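Chore Watch: The Pantry Shelf

Jultasix keeps a running tally of jobs that machines were supposed to have taken off our hands by now. As of August it stands at 328 chores, and we've crossed out 18. Most of those were vacuuming, counted generously.

This gallery is the kitchen cupboard round. Putting away rice sounds like nothing. You find the container, you pick it up without crushing it, you set it down the right way up. My nephew could do it at three, for a cookie.

A machine has a harder time. Clear plastic is miserable stuff to look at: the wallpaper comes straight through it, the glare sits on it, and the edges come and go. Then there's the label, which is no help to anyone when it's upside down.

Captions are mine, complaints to Plotmont, who host the page.

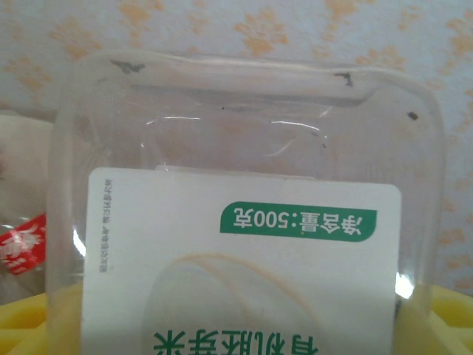 Rice, 500 grams net. I'd pay good money for a machine that could put it away and then wipe the specks off the rim unasked. Until then the job stays on the list, between folding fitted sheets and finding the lid.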